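Weekend and Evening Kitchen Assistant (part-time)
Sostlow Community Kitchen

Posted 29 November 2018

Sostlow Community Kitchen is looking for a part-time assistant to help run our evening cookery classes and weekend lunches. The post is permanent, paid, and starts in January. You do not need catering qualifications. You do need to be reliable, reasonably fit and comfortable talking to people you have not met before.

Who we are

We opened in the old Villalobos bakery on Pundia Street and have stayed there since. The ovens went long ago but the tiled floor and the serving hatch are original. We teach people to cook ordinary meals on a small budget. Last year we served 3,347 lunches and ran classes for adults learning to cook for themselves for the first time, people newly living alone, and parents with young children.

The kitchen is managed by Ximena Bautista. Kagiso Radebe teaches the evening classes and Filippos Margaritis cooks the weekend lunch. You would work with both of them and report to Ximena.

The job

On class evenings you will set up before people arrive, weigh out ingredients, and put a tray at each place. During the class you will move between the tables and help anyone who has fallen behind. Kagiso teaches from the front and cannot always see who is stuck, so this is the main part of the evening. You will show people how to hold a knife, how to tell when onions are done, and how to rescue a sauce. Afterwards you will wash up, wipe down and put the bins out.

At weekends you will help Filippos prepare the lunch, which is usually a soup, a main dish and a pudding. You will peel and chop, serve at the hatch, clear plates and keep the water jugs filled. Lunch is pay what you can, and you will sometimes look after the cash box.

There is also some storeroom work. Dry goods come from Mamex once a fortnight and have to be checked against the delivery note, dated and put away with the older stock at the front. Sacks of flour and rice are heavy. We have a trolley, but there is one step between the yard door and the storeroom and no ramp at present.

Between classes the tables and the household items we use for teaching need to be kept in good order. Chipped crockery is thrown out and written in the breakages book so that it can be replaced. The wooden tables are wiped with a damp cloth and dried straight away. Please do not use the green scourers on them.

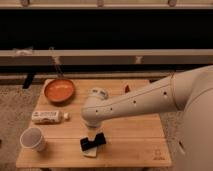
Hours and pay

The post is for two evenings and one weekend day each week, with an extra evening now and then when a class overruns or we have a group booking. Evening shifts start at half past four and finish at nine. The weekend shift starts at nine in the morning and finishes at three. The rota is made up a month ahead and you may swap shifts with Ximena's agreement.

Pay is by the hour and goes into your bank account at the end of each month. The rate is given in the application pack. You will be paid for training, for setting up and for clearing away. A meal is provided on every shift and there is paid holiday in proportion to your hours. We close for two weeks in August and over the new year.

What we are looking for

You must be able to:
Work the evenings and weekend day listed above
Read and follow a recipe and a delivery note
Stand for most of a shift
Lift and carry stock with the help of a trolley
Explain a simple task patiently, more than once if need be

It would help if you have:
Cooked for large numbers, at home or at work
A current food hygiene certificate (we will pay for the course if you have not)
A second language, as many of our learners are new to English

We welcome applicants who have been out of work for some time. Two of our present staff first came to us as learners.

Checks

Some of our learners are vulnerable adults and children attend the family classes, so the person appointed will need a background check. We pay for this. A past conviction will not automatically rule you out, but please tell Ximena before the interview if there is something she should know.

How to apply

Collect an application pack from the hatch during weekend lunch, or write to us at the kitchen and one will be posted to you. The form is two sides long. We do not accept CVs on their own. If you find forms difficult, Yatziri Huerta can sit down with you and fill it in as you talk. Ask for her at the hatch.

Give the names of two people who can tell us about you. At least one should have known you through work, study or volunteering. Family members cannot act as referees.

Completed forms should reach us by the second week of December. Interviews will be held in the week after and last half an hour. There is a short practical task, which is to prepare a plate of vegetables for soup while talking to one of us about what you are doing. Knives and aprons are provided. Please wear flat, closed shoes.

We will write to everyone who is interviewed. If you would like to see a class before applying, speak to Evaristo Nava, who keeps the class register, and he will find you an evening when there is room to sit in.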